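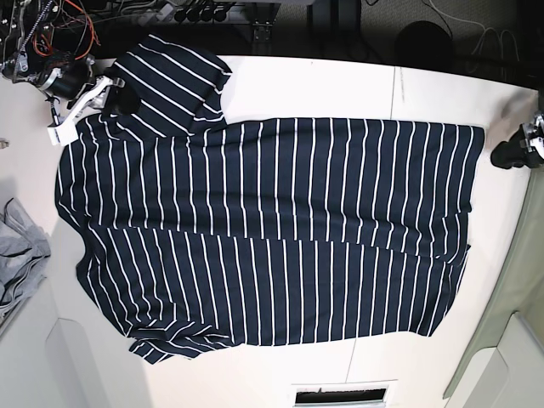

The first time I went to see Shalini Tyagi, she made me move a stack of zoning maps off the only spare chair, and then she made tea, and it was a good twenty minutes before either of us mentioned the law. That suits her clients fine. Most of them come in worried about a fence or a driveway or a letter from the town, and they leave having told her about their grandchildren.

Her office is on the second floor of an old feed store in Rustelville, where she has practiced land use law long enough to have outlasted two rewrites of the town code. She can still quote from the one before those (and will, if you let her).

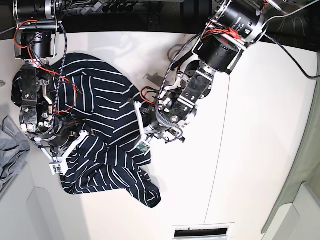

The case people bring up is the Dridbridge right-of-way. A developer called Esix wanted to put 46 houses on the old orchard, and the only sensible way in was a farm lane that three families had been sharing on a handshake since their grandparents' day. Shalini represented the families. She spent most of May in the county records room, reading deeds in handwriting so faded that she took to bringing her own lamp, and she came out with an easement that everyone had forgotten — a strip along the creek, properly recorded, wide enough for a road.

Esix moved its entrance. The families kept their lane, and the planning board, which had set aside a whole evening for shouting, was home before nine o'clock.

"I like a case where people can still wave at each other afterward," she told me, pouring more tea.
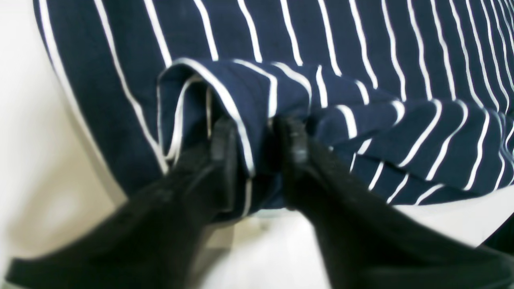 A quieter kind of practice

She didn't start out this way. Her first job was at Dinsa, a big city firm with 100 lawyers, and she remembers mainly the elevators. She wrote memos on parking ratios for buildings she never saw. Now she walks every parcel before she takes the file, in rubber boots she keeps by the door, and she'll happily talk about drainage the whole way back to the car.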